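Teleoperation in the Lelurov simulator: FAQ

What does the operator see?
Two views by default: one looking straight down at the tabletop and one from across the table. Depth is hard to judge from the top view, so many operators use the gripper's shadow.
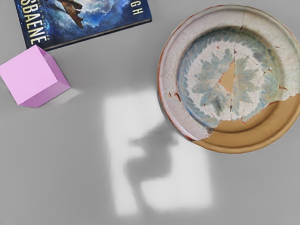

Top view with book, cube and plate. The dark shape in the light patch is the gripper's shadow.

Can I record a task in several parts?
Yes. Press Hold to pause; the arm keeps its pose.

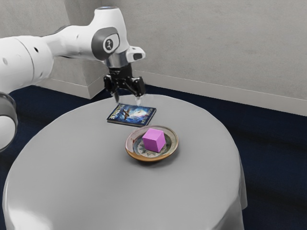 Reading time: 2 min

How many demonstrations does one task need?
We suggest 50 for a single object and 100 when the start layout varies. Files under 17 frames are rejected on upload.

Where should the fingers be before I close them?
Pointing down, one on each side of the object – then lower slowly. 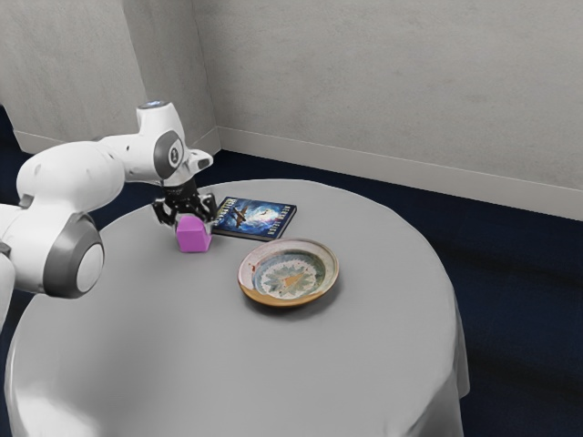

Gripper over the cube, fingers down.

Can I guide the arm by hand instead?
Only on hardware, with the Moller handle fitted. Contact Jörg Vogler for access.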